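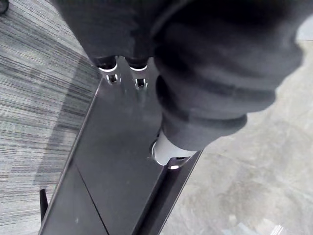

About Ruveck

Ruveck is a small robotics workshop. We get robot arms to handle soft things – clothes, towels, bedding, anything that changes shape when you pick it up. Rigid parts have been done well for years by other people. Cloth is still hard, and it's what we do all day.

What we work on

Mostly picking up and holding fabric, then laying it flat or folding it. Dark fabric is the awkward one. Folds disappear into each other and the camera has very little to go on, so we practise on it more than anything else. A wrist camera sits close to the work and sees a lot of cloth and not much else, and the software has to make do with that.

Our control software is called Plastunon. The folding project is Weletti, started in July and still changing most weeks. If you read an older page of ours that says Weletti only does towels, ignore it, we need to take that down.

Open days

We open the workshop to visitors. Schools, laundries, care homes, other engineers, people who just saw the sign. The last open day was 2018-12-13 and we had 87 people through the door, which for our size of building was plenty. Coats everywhere. Sorry to the last group who got a shorter demo than the rest, we ran over at lunch and never caught up.

What happens on a visit:

Short talk, eight minutes, no slides
Live demo with the arm and a pile of clothes
Questions while the arm carries on working
A go at the controls if you are over 12 and want one

The demo is the real thing, same software we use on any other day. Sometimes it drops a sleeve. Sometimes it picks up two things at once and we start again. We leave that in – visitors ask better questions after a bad fold than after a good one.

Most asked question: can it do fitted sheets. No. Not yet.

Second most asked: can I bring my own jumper. Yes please. Nothing with pins or brooches. We'd like heavy knits and anything with a hood, we are short of those. Donated clothes stay with us and get used untill they fall apart.

Where we are

Ocampo House, unit 8, ground floor. Ring the bell marked 206, the other one doesn't work. Step-free from the car park side. Bus 191 stops across the road. Parking is tight so come by bus if you can.

Booking

Visits are free. Groups need to book, single visitors can turn up on an open day. Please tell us beforehand if anyone in your group finds sudden noise difficult and we'll do a quieter run with the compressor off.

Stay behind the yellow tape when the arm is moving, even if it looks like it has stopped. Bags under the chairs. Photos fine, flash off please, it upsets the cameras.

Teachers – there's a worksheet for younger pupils and a longer one on sensing and grip for the older ones. Ask when you book and we will send both. The longer one is being rewritten so you may get the old version with teh wrong diagram on page two.

Next open day date goes on this page once we've fixed it.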